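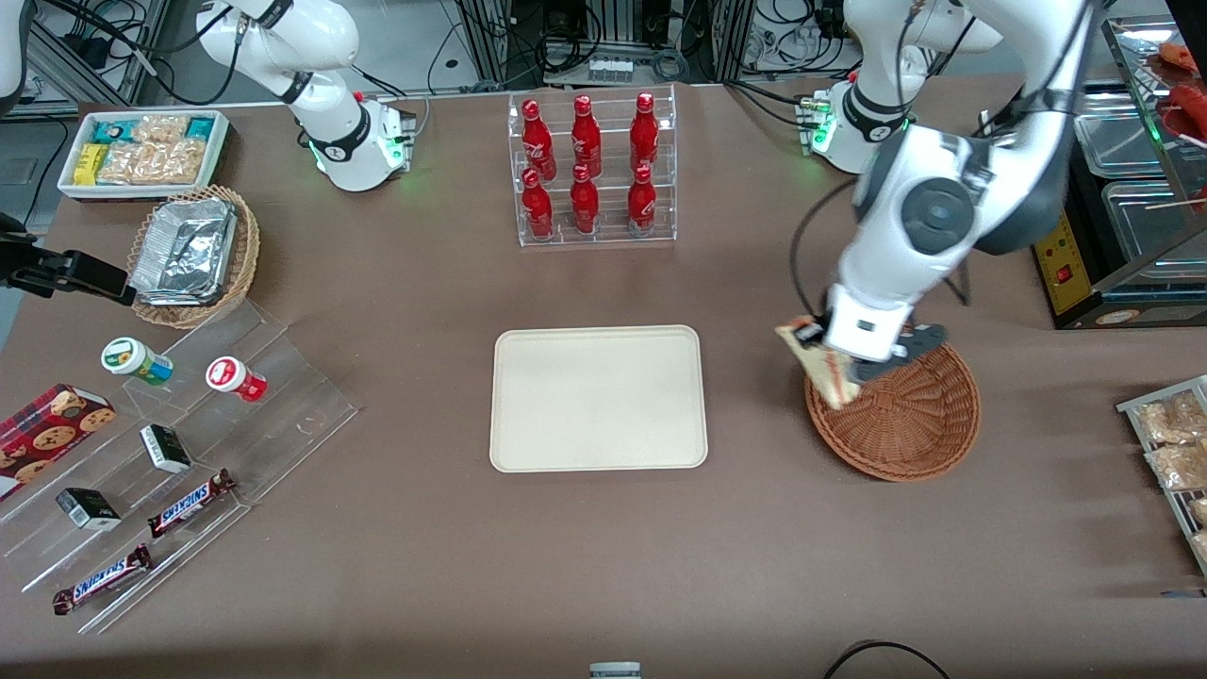

Talk notes: Small counters, small displays
Deepika Salian, 2019-02-22

Slide 1. Opening

Thank Markos Papadakis for the invitation and for the coffee. Say who I am: I set up snack counters for Holtine, mostly in office lobbies and small hotels. Twenty minutes, questions at the end. Ask who here runs a counter and who buys for one.

Slide 2. The size of the problem

Most of our counters are one table wide. The Vedberg lobby sells drinks, candy, pastries and chips from a single table, and it made 1038 sales in its first month. The old layout was a flat row of everything. People saw the front and missed the back.

Slide 3. Steps

Stepped acrylic is the first thing I buy. Two levels are enough for bottles. With six Coca-Cola bottles, three go on the lower step and three on the upper, and the back row still shows its labels. Clear acrylic also lets the color of the product do the work — red bottles need no sign.

The larger stepped pieces are for small items: jars, little boxes, candy bars. Snickers go low, where a hand reaches first. Jars stand upright, lids on top. A jar on its side gets passed over, so check these every time you walk by.

Slide 4. Baskets

Round wicker for anything that won't stand up. A triangular snack package is a good case. It falls over on a shelf and looks fine in a basket. Foil containers stack well in a round basket too, but keep the stack low enough that the top one can be lifted with one hand.

(Pass the sample basket around. Get it back.)

Slide 5. White bins

Wrapped bars and bagged pastries can share one white bin. Group by color: yellow wrappers together, teal wrappers together, clear bags in the space that's left. Fill it. A half-full bin looks like leftovers.

Slide 6. The tray

Leave one tray empty in the middle. Customers put their picks there while they decide, and the counter stays neat. Leclerc removed theirs to fit more stock and asked for it back in March.

Slide 7. Costs

Budget per counter was 300 dollars. The Alolar counter came in at 219, mostly by reusing baskets. Don't read out the whole table — it's in the handout.

Slide 8. Questions

If it's quiet, ask Markos about restocking times. Handouts are by the door.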